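Blue caddies, a stubborn drive and a lot of tea

Wed 25 September

I have been promising to write up the old desktop since May, when I first dragged it out from under the stairs at home and discovered that it weighed more than I remembered. So many of you asked about hard drives after the last post (the one about the Cekholm shelving, which is still standing, thank you for worrying) that I've decided to stick to drives and leave the rest of the machine for another time.

If you've only ever poked about in a laptop, a proper desktop tower is a lovely thing to open up. There's room for your hands! You lay it on its side, take the side panel off, and everything is there looking up at you. I get a silly amount of pleasure from it. The big office machines are the best of the lot, as somebody clearly sat down and thought about the poor soul who would be changing parts on a Friday afternoon. Hardly any screws, and bits of coloured plastic wherever you're meant to put your fingers.
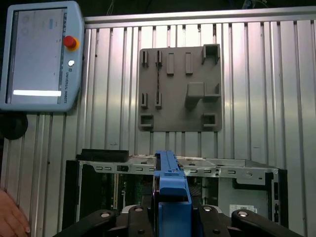
My favourite of all the coloured bits is the drive caddy. It's a bendy plastic frame that hugs the hard disk along its sides, and little pegs on the inside go into the holes where screws would normally live. You flex it open, drop the disk in, let it close, and then the whole lot slides into the cage until it clicks. Taking it out is the same thing backwards — squeeze, pull, mutter a bit.

The muttering is where I come in. My first go at this, years ago, I pulled the caddy out with the cables still plugged in behind it. Nothing broke, but I did go very cold for a moment. These days I unplug first and I say it out loud like a child crossing the road. Power off at the wall, power cable out of the drive, data cable out of the drive, then squeeze the caddy. The data plug often has a tiny metal catch on it, so press that before you tug.

Second thing I got wrong: which way up. A bare hard disk has a smooth side with the big label and a side with the circuit board showing, and it is surprisingly easy to get the thing into its caddy facing the wrong way. It'll even go part of the way into the cage, which makes you think you just need to push harder. Please don't push harder. Pull it out, look at where the connectors are, and turn it round. And hold it by the edges, with your fingers off the green board.

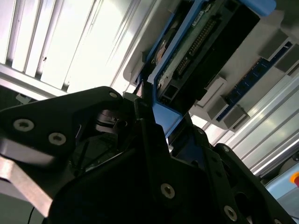

One reader wrote in to say that she had the opposite trouble, and that her caddy went in sweetly every time but never clicked. She'd spent a whole evening on it before noticing that one of the pegs had popped out of its hole and was holding the side of the frame too wide. I've since had the same thing happen twice, so do run a thumb down both sides before you slide it home. She also recommends a head torch, and I'm passing that on with my full support.

Now, shopping. Spare caddies are one of those things that cost pennies or a fortune depending on who's selling. I bought 2 from a place called Burkon, secondhand, and they were fine apart from a bit of somebody's old sticker. I nearly ordered a bag of 17 from Arabzadeh as the price for each was so good, and then I had a word with myself. What would I do with 17 caddies? (Don't answer that.) The one thing to check is the shape, as they change from one model of computer to the next and the colour is no guide at all. Look for the part number moulded into the plastic and search for that.

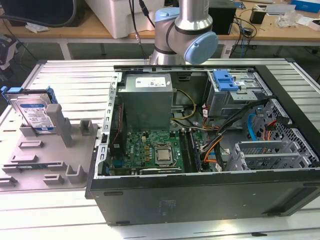

Cables next, as they're the bit that puts people off. When you open a tower for the first time it can look like somebody dropped their knitting in it. You don't need to understand all of it. Find the drive you care about, follow its two cables back with a finger, and ignore everything else. I stick a scrap of masking tape on each one and write where it came from, and I have never regretted the tape.

As for my own machine, the new disk is in, it clicked first time, and I'm copying over seven years of photographs from the Kandolard box in the hall. It says 489 minutes remaining, so I'm off to put the kettle on.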